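Surnitz suspends unattended cable routing at Wetach after gripper fault

Surnitz has suspended all unattended running of its cable-routing cell at the Wetach test hall following a fault in June in which a robot arm continued to pull on a cable that had caught in its holder. There were no injuries. The cell was stopped by hand and remained out of service for the rest of the working week.

The fault occurred shortly after 6.40 in the morning, during an endurance run planned to reach 1,000 routing cycles. The arm had picked up a braided cable and was drawing it through one of the narrow slot holders on the practice board when the braid snagged. The control program should have detected the rise in pulling force and halted the arm. It did not do so. The arm carried on along its planned path until the cable parted and one of the holders broke away from the board.

A technician at the next workstation heard the holder break and pressed the emergency stop. The company's records show that the arm came to rest at once and that the stop circuit worked as designed.

An internal review led by Nga Đặng, Head of Machine Safety at Surnitz, has since established the cause. A software update supplied under the Clustness programme had reset the force limit for the cable task to its factory value. The figure in use before the update was 30 newtons. The value restored by the update was 62 newtons, well above the level at which the braid and the printed holders could be expected to survive. The update notes made no mention of the change, and the start-up checks in place at the time did not compare the limit with the approved setting.

"The people on shift acted quickly and correctly, and I thank them for it," said Nga Đặng. "The limit should never have been able to change without somebody being asked to confirm it. Our checks looked at whether the arm could move safely around people. They gave too little attention to what the arm was holding, and we have put that right in the procedure."

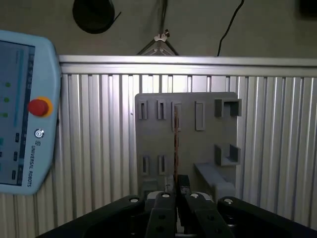 Attended work on the cell resumed on Monday under revised conditions. Force limits for every cable task are now held in a separate file, which the program reads at start-up and compares with the approved list. If the two differ, the arm will not leave its home position. Routing speed has been lowered for all braided cables, and a trained operator must remain within reach of an emergency stop for as long as the arm is under power.

Hoàng, which makes the routing boards used at Wetach, has examined the broken holder and found no defect in the part. It has agreed to supply a revised holder with a wider mouth. Fitting will begin once samples have passed a pull test at the hall.

Surnitz has also reviewed its records of earlier runs made after the update. These show 8 further occasions on which the pulling force went above the former limit without the arm stopping. No damage was recorded in any of them. The cables concerned have been withdrawn and will not be used again – including those which passed inspection.

"We told our partners on the Clustness programme the same day, and each site with the updated software has been asked to check its settings before running any cable task," said Lộc Lâm, Director of Operations. "Unattended running will stay suspended until the review has been signed off. We have not set a date for that."

The full findings of the review will be sent to partner sites when it closes. Sites that have installed the update and have not yet received the safety notice should contact the Surnitz machine safety office before restarting work.

Notes to editors

Surnitz develops and tests automated assembly methods for cables and wiring. The Wetach test hall is used for endurance trials and operator training.

Media enquiries should be addressed to the Surnitz press office.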